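Section 3: Setting up the fruit table for open day visitors

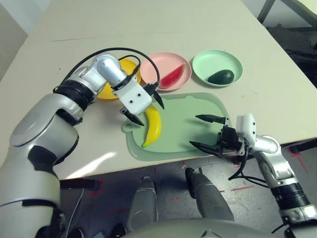 3.1 Laying the table

1. Bring the robot up to the long side of the table and lock the base before you do anything else, please, even if you only mean to nudge a plate.

2. Set the three plates (yellow, pink and mint green) in a row towards the far side. The watermelon slice goes on the pink plate and the avocado on the mint-green one.

3. Lay the cutting board near the front edge, where both arms can get at it comfortably, and pop the banana on top.

Note: Lucinda Thibodeaux at our Flullham site keeps a second set of fruit in the cupboard, as small visitors do grow very fond of the avocado!

3.2 Running the demonstration

4. Check that the cables at both wrists can move freely, then switch on and give the arms 2 minutes to settle.

5. Choose "Fruit, slow" from the Larow menu. The speed is fixed at 43 per cent, a lovely pace for talking over, and the left arm goes to the banana first.

6. Invite a visitor to name a plate, and let everybody have a turn if the queue allows (Saturday mornings can get rather busy, so do bring a helper along).

CAUTION: Keep everyone at least 600 mm from the table while the arms are on. Fingers must stay away from the grippers, even when they are open and still.

7. When the last group has gone, press Park and wait for the tone before clearing the fruit away.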